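So I've had the Prillden starter kit for a month now, and enough of you asked in the comments that I'm finally writing the thing up. Get a coffee, I ramble.

Quick recap if you missed my August post: Prillden sells a small arm kit for people who want to teach a robot household chores at home. You get the arm, a two-finger gripper, a wrist camera, a clamp and a login for their training app, Patia. I paid $568 with shipping, out of my own pocket, and no one at the company knows I have a blog. (Hi, if you do now!)

Setup first. The manual says an hour and it took me most of an evening, mainly because I put the shoulder joint on backwards and had to undo 4 tiny screws I'd already tightened like a maniac. My friend Yeshi Nigatu has the older Wendon arm, and she came over to laugh at me and then fixed it. She says the Wendon clamp is better, and after wrestling with this one I believe her. The Prillden clamp chewed up my rubber pad and still wiggles if you lean on it.

Patia is where I changed my mind about the whole thing. You move the arm through a chore yourself, it records you, and you do that over and over until it has enough to try on its own. I picked sorting fabric stuff into trays, because laundry is the chore I hate the most! I did about 100 recordings over two weekends, mostly with a podcast on. Some were awful. You can delete the awful ones, thank goodness, but you have to do it one by one, and there's no undo. Please fix that, Prillden.

The gripper fingers come to a point, which I thought was a silly choice for cloth. I've come around on them. They get under a fold nicely, and so far no snags, even on knits. Thick stuff is harder, and a bath towel is just not happening with this arm.

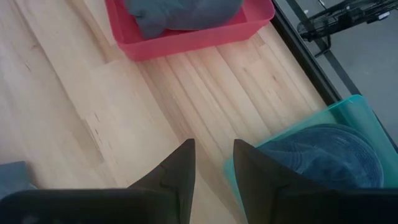 Looking down past the fingers, with the red tray up top and the teal one off to the right.

Bright daylight washes the wood out pretty badly on the wrist camera, so I've started doing my sessions after 5, when the sun is off that side of the house. The manual could have mentioned it.

Would I buy it again? Yeah, I think so, if you like to tinker. If you want something that puts your socks away while you're at work, save your money for now. Rosimeire Andrade asked me how it compares with the Bittencourt kit and I haven't tried that one, but she's offered to lend me hers, so check back next month.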